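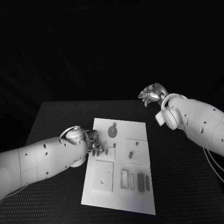 Lake Kollumia

Lake Kollumia is a long, cold, crooked lake in the Dratisia hill country, known for its pines, its loons and the difficulty of finding the road back out. It is 5 miles from end to end by water and a good deal longer on foot, as the shore trail follows every bay with great loyalty.

Name

The origin of the name is disputed. Early surveyors wrote it three different ways on the same map, one of them across the wrong lake. Local tradition holds that it comes from a trapper's word for "wet boots," though no trapper is on record as having used it.

Geography

The lake lies in a trough scraped out by glaciers and fills from Edeck Creek at the north end. It drains south over Hollis Falls, a drop of 2 feet that appears on postcards taken from very low down. The highest point on the shore is Nuttall Ridge, at 1,362 feet, where a bench faces the one direction in which trees have grown up.

The eastern side is mostly bare rock with blueberries in the cracks. The western side is bog. Most of the early settlers chose the western side.

History

Logging crews reached the lake by way of the creek and cut white pine along the lower bays. The village of Hollis grew up around their cookhouse and kept going after the crews left, chiefly by renting canoes. A hotel with a ballroom was planned on the point; the ballroom was built first, and is now a boathouse.

The old pines on the ridge survived because two lumber companies each believed the other owned them. By the time the matter was settled, the naturalist Marjorie Nuttall had written a guide to the grove, and people had begun arriving to look at it. Her guide is still in print and still gives directions from a bridge that washed away.

Recreation

More than 2,000 paddlers visit in a typical summer. The usual route starts at the Hollis dock and includes one portage, described on the sign as "short." Camping is allowed on the eastern shore. A canoe race is held each year on 5th July, wind permitting, and the wind has its own views. Fishing is for lake trout and smallmouth bass, with the better stories concerning the trout.

See also

Edeck Creek
Hollis Falls
Nuttall Ridge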